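The Red Cloth

By the time Felicidad Mangubat got the kitchen door open, the rice was already scorching, and her sister-in-law was on the porch with a cake on one arm and an opinion about the parking. It was May, it was hot, and Lilibeth Layug was turning 18 whether or not anybody had found the good candles.

Felicidad had been looking for the cloth since morning. You have to understand that it had come over with her mother in a suitcase that held very little else, and it had been on the table for every birthday in that family since (and for two wakes, and one wedding that didn't take). She had gone through the hall closet, the cedar chest, and the box of Christmas things that she always said she would sort out once the weather cooled. In the end it was behind the sewing machine, rolled up in a pillowcase, right where she had put it so that she wouldn't forget.

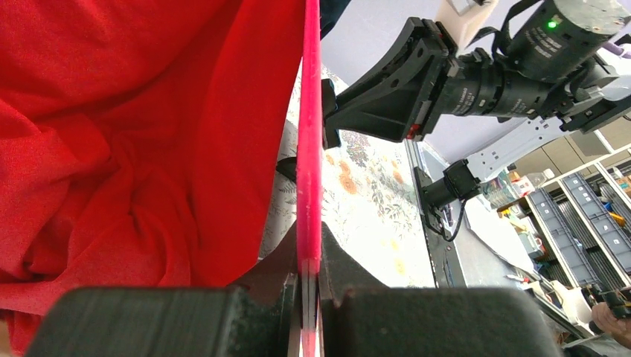 Red cloth, crumpled.

She ironed it on the kitchen counter with a towel underneath, talking to her mother the whole time, as she did when the house was noisy enough to cover it. She told her the girl was leaving in the fall, and that the college was 2490 miles away. She had looked that up herself, and then looked it up again in case it had gotten any closer.

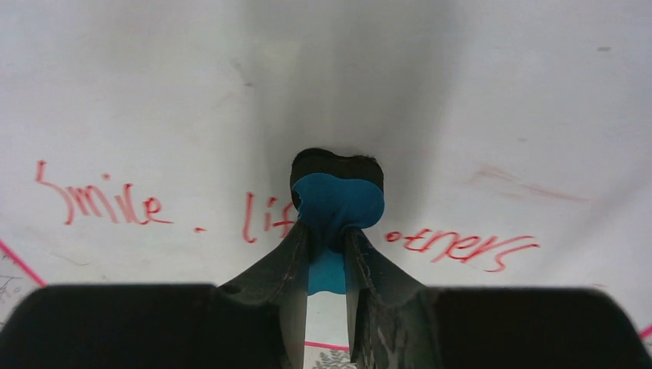
Lilibeth came in for a glass of water and stayed, leaning on the refrigerator with her shoes off. She had her grandmother's way of standing, one foot on top of the other like a wading bird, and Felicidad had to turn the iron up and pretend there was a stubborn crease.

"You're going to burn it, Auntie," the girl said.

"I have never burned it. Your uncle burned it once, at the corner, and we turned that corner to the wall for 5 years."

They both laughed at that, longer than it deserved, and then Felicidad said, in a rush, that she had been thinking the cloth ought to go along in the fall. A dormitory must have a table somewhere, even a small one, and it could be folded over double.
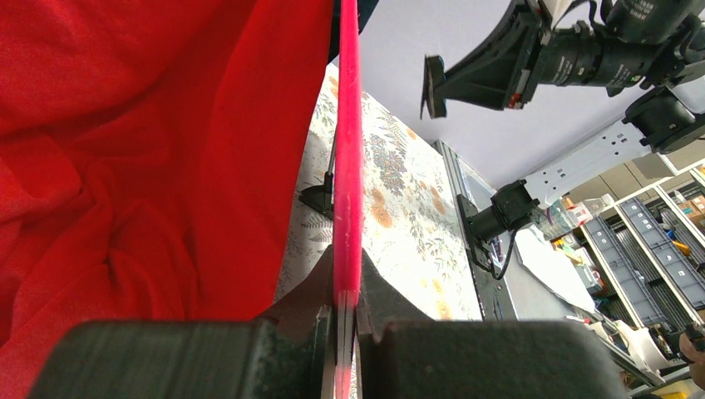

Lilibeth said no, it had to stay here, or what would she come home to? She said it quite gently, and then she drank her water down and put the glass in the sink, and for a while there was only the hiss of the iron and the cousins arguing over a chair out in the yard.

Well, Felicidad thought, that was one way to look at it. She had been so busy picturing the house without the girl in it that she hadn't gotten as far as Thanksgiving. 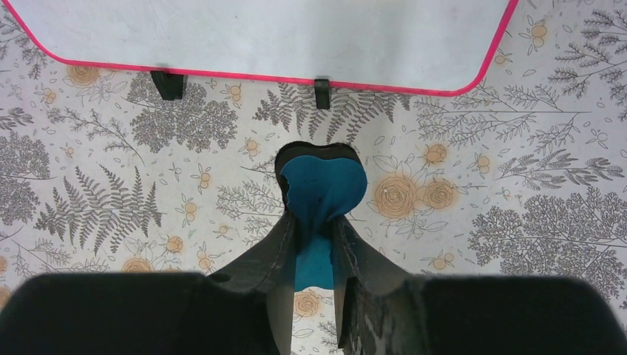 They carried the cloth out between them, each holding two corners, and shook it once over the long table so that it filled with air and came down slowly. The sister-in-law moved the cake, then moved it back. Somebody had found the candles after all, in the drawer with the batteries, and somebody else was calling from the kitchen to ask whether the rice was supposed to smell like that.

"Scrape off the top and leave the bottom," Felicidad called back, and went to look for the matches.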